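A morning at the Paltia bakery open day

I'd been meaning to go to one of the Paltia open days since October, when a neighbour came back with a carrier bag full of rolls and flour all over her coat. They only run three a year and the tickets go quickly, so I set an alarm and got one of the 65 places on the early tour.
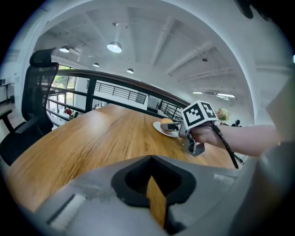
The bakery is out past the ring road, behind the tile warehouse, and the bus drops you on the wrong side of a very busy roundabout. Give yourself an extra ten minutes! I got there pink in the face and was handed a hairnet and a paper coat before I'd even found the loo.

We started in the flour store, which I expected to be dull and wasn't. They get through 822 sacks a month in the busy season, most of it from the Okard mill up the valley, and the whole place smells like the inside of a cereal box. Our guide let us rub two flours between our fingers, one for bread and one for the sweet doughs, and I could feel the difference straight away (the bread one is grittier, a bit like fine sand).

Then the mixing room – loud, so bring earplugs if you're bothered by that sort of thing. The big mixers are by Prudetti and they're older than I am. One was having its bearings done and was in bits on a sheet, and I'm afraid I spent longer looking at that than at the dough. The sweet dough rests overnight in a cold room, and we were allowed in for about a minute, which was plenty in January.

The ovens were my favourite part. There's one long tunnel oven, nearly 136 feet from end to end, and you walk alongside it while the buns creep through. At the start they're pale and flat and a bit sad, and by the third little window they've puffed up and gone shiny. I could have stood there all day, but the next group was coming up behind us.

Packing was closed because of a new floor going down, so we got a longer tasting instead and I didn't hear any complaints. I had a saffron bun, a cheese roll and half of something with aniseed in it that I didn't get on with. Coffee was from Zúñiga, the roaster on the same estate, and they were selling bags of it by the door. I bought two.

The shop takes cards now but the car park machine doesn't. Tickets are six pounds, and you get a bag of rolls to take home.

Posted 2020-01-30

Comments

We did the afternoon tour and they'd run out of saffron buns by then! Go early.

Is it all right for a pushchair? The stairs on the website look steep.

There's a lift by the flour store, you just have to ask at the desk. We managed fine with a double.

The aniseed one is the best thing they make and I won't hear otherwise.

Recent posts
A wet weekend at the county seed fair
Round the Okard mill on foot
Two hours in a button factory
Where to eat near the canal basin

Contact | © All text by the author | Back to top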